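What the Automatic Stations Gave Back to Us

I have worked winters on the snow survey at Climutham long enough to remember when every number we had was carried downhill in somebody's pocket. We dug the pit, read the thermometer, wrote the depth in a notebook with a pencil that kept snapping, and then did it all over again at the next stake. There were 79 stakes. I can still recite the order.

Now there are 40 automatic stations up there, put in by Ansari, and they report every hour whether anyone is awake or not. The readings go into a program called Fimurero, which flags the odd ones and draws up the morning map before I've found my socks. I love it! I was ready to grumble, and I lasted maybe a week.

People assume that a machine that measures snow must mean fewer people on the snow. At our place it has meant the same crew with different days. We used to spend four hours getting numbers and ten minutes thinking about them. Now the numbers are waiting at breakfast, and we go out with a question - why is the east side settling so fast, what is that layer doing - and we have time to stop and look at it properly.

Stopping is a bigger part of the job than it used to be, and you dress for it. Waterproof trousers, furry boots, something yellow spread out on the snow to keep you off it, and you can sit a good long while.

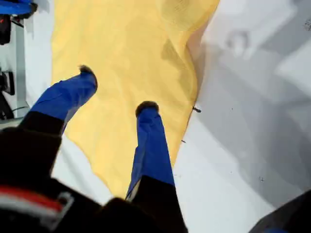

What I would still fight for

None of this came free. The newer people on the crew can read a graph faster than I ever will, but some of them had never dug a full pit by hand, and you learn things through a shovel that no sensor sends you. So we asked for hand pits to stay on the schedule, and management at the Bumby office agreed. I wish every workplace bringing in automation would have that conversation early, with the people who do the work sitting at the table.

I'd also like the saved hours to stay with the crew. Ours went into training and better field notes, and the notes are wonderful now, full of sketches and arguments in the margins. Mine used to say "200 cm, cold" and that was it.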